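Gripper opening width drifts against jaw marker distance – how do I sync the streams?

Posted in Software > Perception and logging
Tags: handheld grippers, time alignment, calibration

ferrule_k
I'm recording demonstrations with two handheld grippers and turning them into training episodes with the Trular exporter. The task is taking kitchen tools off a mug tree and putting them down on the table. Each gripper logs its own video and an opening width, and there's a separate head camera that I use for the pose of both grippers.

My trouble is the width signal. When I replay an episode, the jaws in the wrist video start closing before the logged width moves. The gap is 74 ms at the start of a take and 109 ms by the end. The policy I trained on this closes late and knocks the whisk instead of gripping it. Everything records at 30 frames per second.

Head view first, then one from a gripper:
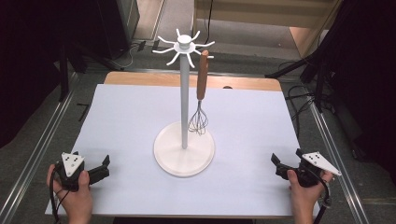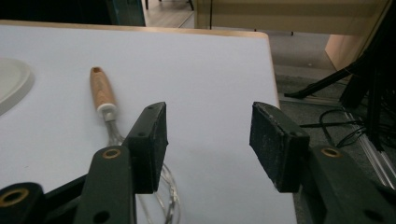

I have tried shifting the width by a fixed 74 ms in the exporter settings. It helps the first few seconds and then gets worse again. Is there a way to fit this properly, or do I have to re-record? I have 13 takes and would like to keep them.

patchbay_lou
Are you on USB 2 or 3? I had all sorts of lag until I changed the hub. I'd just re-record if it's only 13.

mossgate
You don't need to re-record. A gap that grows through the take means you have two clocks running at slightly different rates, so a fixed shift can only be right at one moment. You need an offset and a rate.

Open and close each gripper fully three times at the start of a take and three times at the end. In the video, track the distance between the two pads. Normalise that and the logged width to 0–1, find the lag that gives the best match for each group, and draw a straight line between the two lags. Then resample the width onto the video timestamps.

For the takes you already have, use the normal grasps as your events. Pick one early and one late. Do the left and right grippers separately – they won't share the same line.

Also check which timestamp the exporter is reading. In Patell logs there is a device time and an arrival time, and arrival time includes whatever was sitting in the buffer. Use device time for the fit if you have it.

ferrule_k
It was set to arrival time. With device time and the two-point fit the error is under one frame on the left gripper. The right one still jumps in two takes, so I'll leave those out for now and retrain on the rest.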